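Craft & Desk Talk > Organizing > Pencil pouches - how small is too small?

mitleymaker
July 12, 2018
Hi all! I've been trying to get my work table down to what I really use, and I've decided that everything I reach for daily has to live in one zippered pouch (my last one was a Tirnon roll-up with 25 slots, and I spent more time hunting through it than writing). The new one is gray fabric with a white grid on it and a wrist loop at the corner, which I love more than I expected to. So far the red-and-black marker and the yellow highlighter are on the list to go in, and I'm stuck on the roll of tape. Would you pack it or leave it on the table?
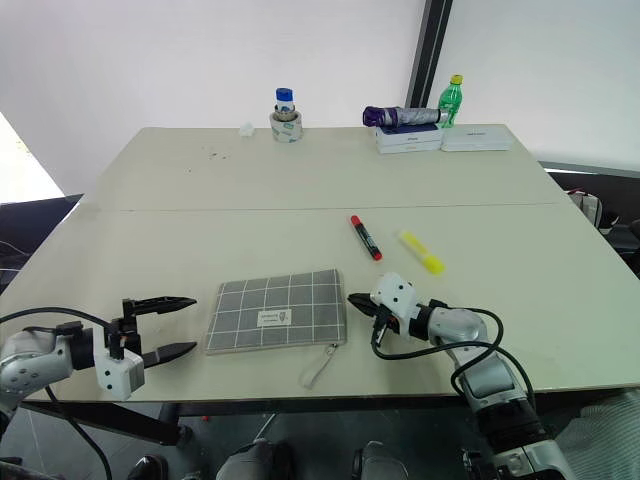
Grid pouch, marker and highlighter, with the tape at the back

Please be frank with me, I can take it!

Luuk Martens
Leave the tape out. I've used a flat pouch for six years, and a roll of tape makes it bulge so the zipper strains right at the middle. Mine gave up last August. Pens and markers only, and you'll be happy. I do like that grid pattern, by the way - very tidy looking.

grabner52
I have to disagree with Luuk, friendly as ever. What's the good of a pouch if you still have to carry the tape in your other hand? I wind a few yards around an old gift card and it lies perfectly flat. And I see you've parked a little bottle with a blue cap inside the tape roll, which I do too! It keeps mine from tipping over.

Luuk Martens
The gift card is a fair point, I'll give you that. But then you've lost the nice clean edge of the roll, and mine always picks up lint.

clometham_jo
Lint is a matter of how you keep your pouch, Luuk :) My only advice is to put the markers in with all the caps facing the same way, and shut the highlighter until you hear it click. I ruined a whole planner once and I'm still a bit sore over it.

mitleymaker
Thank you, all of you, this is so kind. I'm going to try the gift card for the tape and let the bottle stay on the table. Jo, caps all one way it is - I'm off to check that highlighter right now.

231 views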